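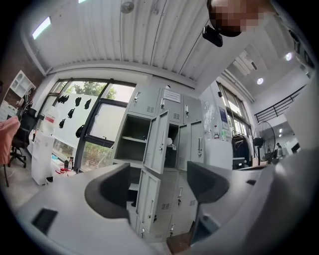

Page last changed on 15 October 2018

Campos Trading Estate

The Campos Trading Estate is a group of light industrial and storage units on the northern side of the town of Campos, between the river Gikis and the old goods railway. It covers the site of a former brickworks and is laid out along a single loop road with two entrances. The estate is managed by Studeo, a property company which holds the land on a long lease from the town council.

Name

In early plans the site was called the Northern Works, after the brickworks. The present name was adopted when the loop road was opened to traffic. Local people still use the older name for the western end, and it remains on one of the bus stops.

History

Clay was dug on the site for several generations. The brickworks supplied most of the houses in the lower part of the town, and its yellowish bricks can still be found in garden walls on both banks of the Gikis. When the clay nearest the kilns was used up, the owners bought in material from further upstream, but the cost of carting it was high and the works closed.

The land then lay idle for a number of years. The two deepest pits filled with water and were fenced off. A proposal to build houses was turned down on the grounds that the made ground was not firm enough for ordinary foundations, and the council chose low, light buildings instead. The architect Iñaki Cantero was asked to prepare a layout. His first scheme provided for a straight central avenue with a square at its end. The loop road was a later change, made at the request of hauliers who did not wish to turn long vehicles in the square.

Building was carried out in two stages. The first took in the eastern half of the loop. The second was delayed by flooding in August, when the river broke through the lower bank and covered the unfinished western road. The bank was afterwards raised along a length of 312 metres, and a drain was cut between the road and the larger of the two ponds.

Layout and buildings

The units follow a common pattern. Each has a steel frame, a shallow pitched roof and a loading door facing the road. Most were let as open floors, and tenants were free to put up partitions provided that these did not touch the frame.

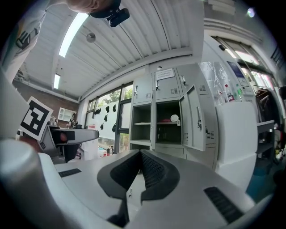 Roofs of profiled sheet were preferred throughout because of their low weight, which suited the filled ground. The drawback was noise in heavy rain, a common complaint among the first tenants — several fitted lining boards at their own expense. Later leases allowed the cost of such work to be set against the rent.

The largest building, known as the Detico building after its first tenant, stands at the northern bend of the loop. Detico made cardboard packaging there until it moved to larger premises outside the town. The building was then divided into smaller units, the largest with a floor area of 502 square metres.

Transport

The estate has no passenger railway station. A branch of the goods line once ran to the kilns, and its bed is now a footpath 400 metres long leading to the river bridge. There are 237 parking spaces, most of them on the outer side of the loop. Vehicles above a certain weight must use the eastern entrance, as the western one crosses a culvert.

Ponds

Both flooded pits were kept. The smaller is used to hold rainwater from the roads, and the larger is let to an angling club. The fence around the larger pond was replaced by a hedge when the footpath was opened.

See also

Gikis (river)
Campos brickworks
Campos goods line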